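Speaker notes: Who pays for the reservoir when it is half empty?
Session on river basins and shared supply, 11 Jun 2024
Speaker: Uyên Trình, Riveck Water Office
Reviewed by Ánh Hoàng

Opening (keep short)

Good morning, and thank you to the hosts for the invitation. My office manages the allocation rules for the Mahrous reservoir, which serves the towns of Skatia and Ketico and the farm districts between them. I will speak this morning on a narrow question: how a shared reservoir should be paid for in years when it cannot deliver what its members have signed up for.

The question sounds like accounting. In our basin it has shaped who plants what, who drills a well, and which town is willing to sit at the same table as its neighbor.

Slide: The basin

The Mahrous dam holds back the upper river. Snowmelt fills the reservoir in spring, and releases are highest in July, when irrigation demand and town demand peak together. Skatia draws from the lake directly. Ketico draws from the river below the dam, so it depends on releases and on whatever the farm districts return through their drains.

Pause here for anyone who does not know the area. The point to get across is that Ketico's supply contains a good deal of water that has already been used once upstream. When the districts line their canals or switch to drip irrigation, less water seeps back, and Ketico sees it at the intake.

Slide: How the charges work now

Each member pays two charges. The first is a fixed charge, based on the share of storage the member holds. The second is a delivery charge, paid on water released to that member and measured at the turnout or the intake.

The fixed charge covers debt on the dam, gate maintenance, the gauging network and staff. It does not change with the weather. The delivery charge covers pumping, treatment of algae in late summer, and a contribution to the repair fund.

In a wet year this arrangement draws few complaints. In a dry year a member may receive less than half of its share and still pay the full fixed charge. The farm districts feel this most. Their income falls in the same season that their cost per unit of water rises.

(If asked: the towns can spread the cost over all their customers. A district with a few large growers cannot.)

Slide: What the members asked for

The districts asked for the fixed charge to be reduced in proportion to the shortage. If a member receives half its share, it would pay half the charge. The proposal is easy to explain, and the office took it seriously.

The difficulty is that the costs remain. The loan on the dam is due whether the lake is full or not, and gates need more attention in a drawdown year, when they operate at low head. A reduction for all members would leave the office short in exactly the years when it has the most work to do. The towns objected on those grounds, and in the view of this office they were correct to do so.

Skatia asked for something different. It wanted the right to leave unused water in the lake at the end of the season and claim it the next year. At present any unused water returns to the common pool on the last day of the water year. Town managers told us that this rewards the member who uses everything and penalizes the one who saves.

Slide: Carryover storage

Under the carryover rule now before the members, a member may keep part of its unused water in the lake, up to a limit of 400 acre-feet for each member. Evaporation is deducted monthly. If the lake spills, carryover water spills first, so that a member who saves cannot push out another member's new inflow.

Speak slowly on the spill rule. It is the part of the proposal most often misread. Carryover is held in space that would otherwise be empty, and it gives way when the river fills that space.

Ketico raised a fair concern about timing. If Skatia and the districts hold water back in the fall, river flow below the dam is lower in those months. The proposal therefore sets a minimum release at the dam, checked daily at the gauge above Ketico's intake. The minimum holds even when no member has placed an order.

Slide: The drought reserve

The second half of the proposal concerns money. Members would pay a small addition to the delivery charge in wet years, and the proceeds would go into a drought reserve. In a declared shortage the reserve pays part of the fixed charge for every member, in proportion to storage share.
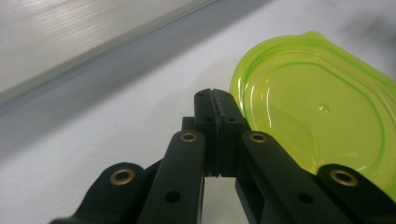

The reserve would stop collecting once it reaches its ceiling, and it could not be borrowed against for capital work. Both conditions came from the districts, whose members remember an earlier repair fund that was spent on an access road. The office has no objection to either.

A shortage would be declared on the basis of lake level and the spring snow survey taken together. Neither measure is sufficient alone. A low lake with deep snow behind it may recover by early summer, and a high lake may fall quickly if the snow is thin.

Slide: What remains open

The members have not agreed on return flows. Ketico would like credit for the water it loses when districts upstream become more efficient. The districts reply that they paid for their own improvements and owe nothing for water they no longer waste. Both positions have some support in the original agreement, which was written before canal lining was common and is silent on the matter.

The office has proposed additional gauges on the main drains before any further discussion. At present the return flow is estimated from crop area and soil type, and the parties do not accept each other's estimates.

(Ánh Hoàng to answer questions on the gauge sites and on the legal text. Please direct them to her – she has the agreement in hand.)

Closing

The members meet in July to vote on carryover and on the reserve as separate items. Either can pass without the other. The draft rules are available from the office on request, and written comments are accepted from any water user in the basin, including those who are not members.

Take questions. If time is short, begin with those from downstream users.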